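Household Guidance: Care and Adjustment of Drawers
Issued by the Rernik Residents' Service
Last reviewed 15/12/2020

Drawers receive more daily use than most other parts of a household, and small faults are best corrected early. The following guidance applies to desks, kitchen units and bedroom chests.

Emptying and cleaning
Remove the contents before any work begins. Vacuum the corners with a narrow nozzle, then wipe the interior with a cloth wrung out in warm water and a little dish soap. Leave the drawer open until it has dried completely. Strong bleach should not be used on painted surfaces.

Drawers that stick
Wooden runners may be rubbed with a plain white candle or a dry bar of soap. Metal slides should be cleaned with a soft brush and treated with a dry silicone spray. Cooking oil is not suitable – it collects dust and hardens over time. Where wood has swollen in damp weather, wait for a dry period before sanding. Residents in the Jevari buildings generally find that March is too early for this work.
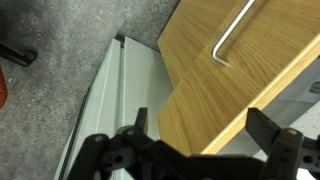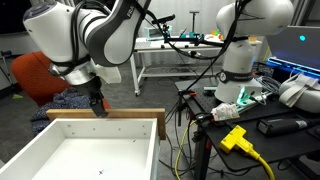
A wooden board in each view; the lower one also shows the open white drawer.

Loose fronts and handles
Tighten handle screws by hand with a screwdriver of the correct size. Power drivers strip soft wood easily. If a screw turns without gripping, remove it, fill the hole with a wooden matchstick and a drop of wood glue, and replace the screw after the glue has set.

Sagging bottoms
A panel that has slipped from its groove can usually be pressed back with the drawer turned upside down. Run a thin line of wood glue along the groove and place 2 heavy books on the panel overnight. Panels that have split should be replaced.

Liners
Cut liners 5 mm short on each side so that they lie flat. Adhesive liners are difficult to remove and are not recommended for rented furniture.

Further assistance
Tools may be borrowed from the Tistard desk for up to 6 days. Questions concerning this page should be addressed to Kevser Sezer, Household Guidance.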